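Speaker notes: A Place for Everything, or How I Came to Tape Up a Table
Slot after lunch, so keep it moving. Slides advance by hand. 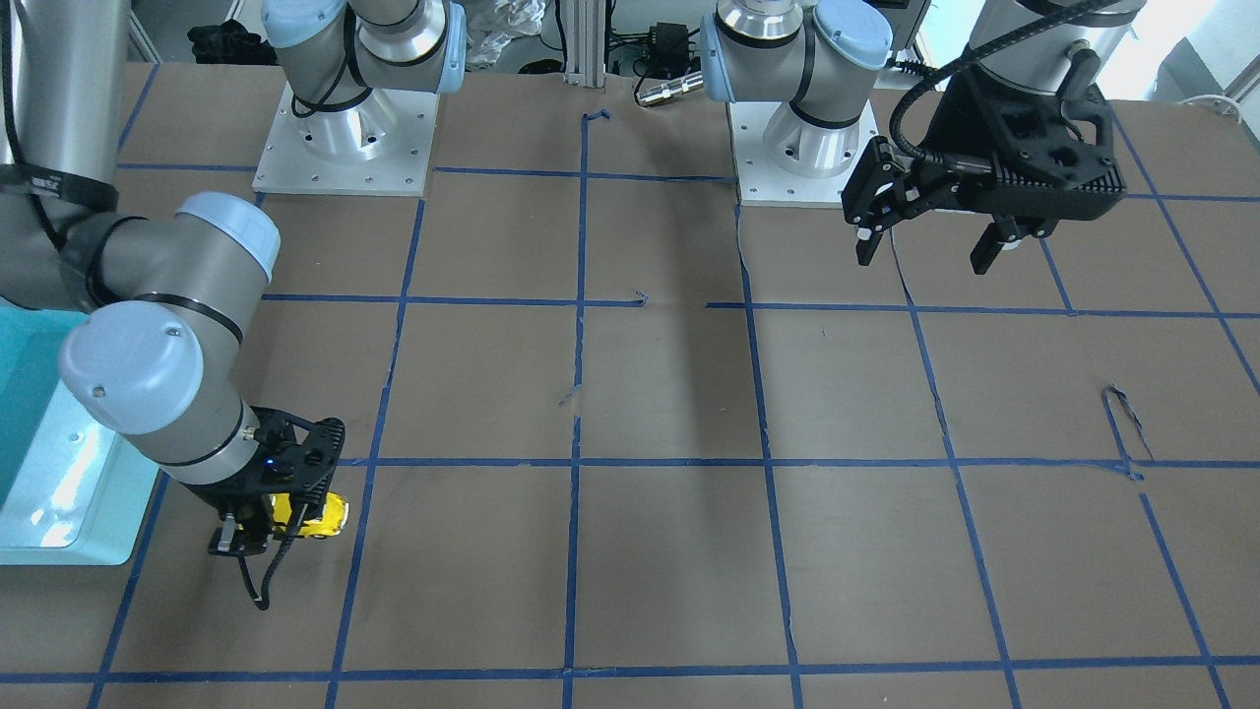
Start with the drawer. Everyone in the room has one. It holds batteries of unknown mood, a key to a house you no longer live in, and a takeaway menu from a place that became a vape shop. Ask for a show of hands. Wait for the person at the back who claims not to have one and move on before they can explain their system.

The talk is about sorting small things on a flat surface with tape on it. If anyone came in expecting Tesodel's pricing session, it's across the corridor and they still have time.

SLIDE: THE TABLE
Cardboard over the top, blue painter's tape over the cardboard, rows and columns. Total outlay is whatever you last paid for tape plus a box you were going to flatten anyway. People ask about the cardboard more than anything else. It's quiet, it doesn't mind being cut, and when it gets grubby you put down another bit. I once priced a proper sorting mat from a catalogue and had to go for a walk.

On the tape: painter's tape, because it comes up again. I used brown parcel tape the first time, on a dining table, without any cardboard. Pause here. Let those who have done the same look at their shoes.

The lines will not be straight. Mine wander. You can use a long ruler and a pencil and they will still wander, as tape has its own views, and where you have pulled a strip up and put it back it will tear a little and go wavy. Leave it. A small yellow toy vehicle does not know it's been parked in a wonky bay. I spent an evening at Clerel redoing one edge and not one thing was sorted in that time.

SLIDE: HOW BIG IS A CELL?
Big enough for your hand to get in and out without knocking the neighbours. That's the rule I use and I've never found a better one. I did try measuring. The handout at Zukari had a table of cell sizes with a formula underneath, and I would like to apologise again to everyone who was given it.

If most of what you own is tiny, make the cells smaller. If you have one enormous thing, it doesn't need a cell, it needs a shelf.

(Skip next bit if running late.)

Someone always asks if the cells should be square. They can be what they like. Mine are rectangles on a good day.

SLIDE: THE 1611 PIECES
Amato story. Keep it short, it gets longer each time I tell it.

The toy library at Amato had one crate. Toy cars, bits of toy cars, bricks, dolls' shoes, the plastic fence from a farm whose animals had gone elsewhere. We tipped it out and counted, which was a mistake, as once you know there are 1611 pieces you can't stop knowing. Guesses beforehand had all landed on 1000, a number people say when they mean "too many".

First go: we sorted by colour. It looked wonderful. It was also useless, since no child has ever come in and asked for something yellow. Every wheel was in a different place from the car it belonged to. We took a lot of pleased photographs and then had to undo the lot.

Second go: by what you'd do with it. Things that roll. Things that stack. Things that go on a doll. Things that belong to a bigger thing. The last group is where all your trouble is and it should have the most cells. Say this slowly, it's the only useful sentence in the talk.

We ended up with 62 pieces that didn't belong to anything at all. They went into a tub marked "parts". I'm told the tub is still there and is now full. I decline to look into it.

SLIDE: ONE THING AT A TIME
Pick up one thing. Put it in a cell. Pick up the next thing.

Sounds insulting, I know. Watch anyone do it, though, and within minutes they've got a fistful and are hovering over the grid like someone feeding ducks. Half the fistful ends up in whichever cell is nearest their elbow. When I catch myself at it I put the whole handful back in the heap and have a biscuit.

Lift it clear of the others, too. Dragging is how the tape gets torn, and how a doll's shoe gets promoted to vehicle.

SLIDE: THE HOLDING CELL
Always leave 2 cells empty at the start. One is for "I don't know". The other is for when the first one fills up, and when that happens you stop and deal with both. You're not allowed a third. I have had a third. It became the table.

Ask the room what they'd do with a single yellow bit of plastic with black on it that might be off a toy and might be off the hoover. Take a few answers. There is no right one. Mine is to leave it in "don't know" until somebody complains that something has stopped working.

SLIDE: LABELS
Write on the tape, in pencil first. You will change your mind about what the cell is for by mid-morning. Felt tip is for people with convictions.

Short words. "Wheels." "Shoes." Anything with "miscellaneous" in it is a heap with a hat on.

QUESTIONS LIKELY TO COME UP
Does it work for kitchens? Yes for the cutlery and the odd lids, no for anything with a cable.
Does it work for paper? It does not. Paper slides about and you start reading it.
How long does the tape last? Mine went down in June and I've patched two lines.
Can children help? They can, and they're faster than you, and they will want the good cell for themselves.

Handouts are on the chair by the door. The formula has been taken out.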